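Second week with the Dullidex

I've had the Dullidex gripper on the arm since Tuesday, and I've now run it through the same set of picks I used for the Relard last month. The aim was modest. I wanted to know which one to keep for small plastic parts before I spend any more money.

The Relard is the stronger of the two and it closes faster, but it kept nudging things sideways just before it gripped. I ended up slowing it to 60 mm per second, and it still missed more than I liked. Out of 300 picks it dropped or shoved 36. 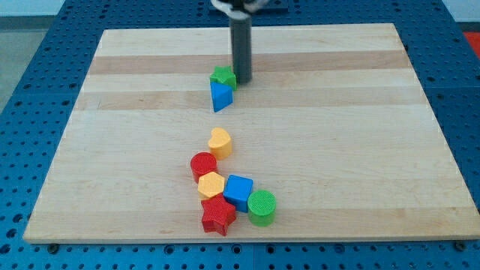 Cubes are easy for either of them. Stars are where the time goes, as the grip only holds if the fingers meet the points at the right angle, and a heart is nearly as awkward. I changed the approach so the wrist turns before it comes down – that helped the Dullidex a lot and the Relard hardly at all.

Nam-gil Kwak lent me his Stoltent controller for the comparison. It is fussier to set up than mine and the menus are poor, but the downward moves stop more cleanly. I'd like to borrow it again in March.

I haven't finished the 300 picks on the Dullidex yet, so no score for it. The pads are rated for 3000 cycles and I have a spare pair in the drawer. Next job is to rewrite the bit of code that decides which block to go for first.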